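Sieglinde Weidemann
January 2, 2024

New year, new thread! Our write-up on two-arm handovers is finally out of my hands, so let me tell you what we did, because I've been itching to talk about it since October. 1/

The question was simple. If two arms have to share one tool, who decides when to let go? Most set-ups I've worked with use a fixed timer. Arm A closes, wait, arm B opens. It works until the object is heavy, or slippery, or has a cable on it. 2/

Ours has a cable on it – on purpose. A screwdriver with a lead pulls on the fingers in a different direction every time you move it, and a timer knows nothing about that. 3/
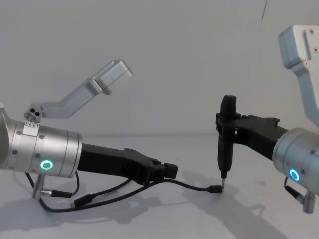
Thread length: 2 min read

Right arm has the screwdriver upright, bit towards the table. Left gripper is empty. I love this pose more than I should. 4/

The method (we call it Irkex, please don't ask) has each arm guess how much of the weight it is carrying. The giver only starts to open once the receiver's guess and its own add up to the whole tool. If the sum drifts, both hold still and try again. 5/

We learned the guessing part from 1,000 handovers steered by hand, then ran 2,000 with the arms on their own. Same screwdriver, 16 starting poses, and the lead dropped back on the table any old way before each go. 6/

The timer version dropped the tool far more often, mostly when the lead had snagged under a wrist. Irkex just waited. Watching it wait is lovely, it looks like two people going "got it?" "got it" before they let go. 7/

What it can't do yet: anything soft. We tried a sponge for an afternoon and the weight guesses were rubbish. It's also slow, up to 5 seconds for a bad tangle, and I'd like that a good deal lower. 8/

Big thanks to everyone at Wendt who put up with the noise. Next up is the same test with the arms swapping roles halfway through, and I'll post clips once I've cut them down. Questions very welcome, especially from anyone who has fought with cables! 9/9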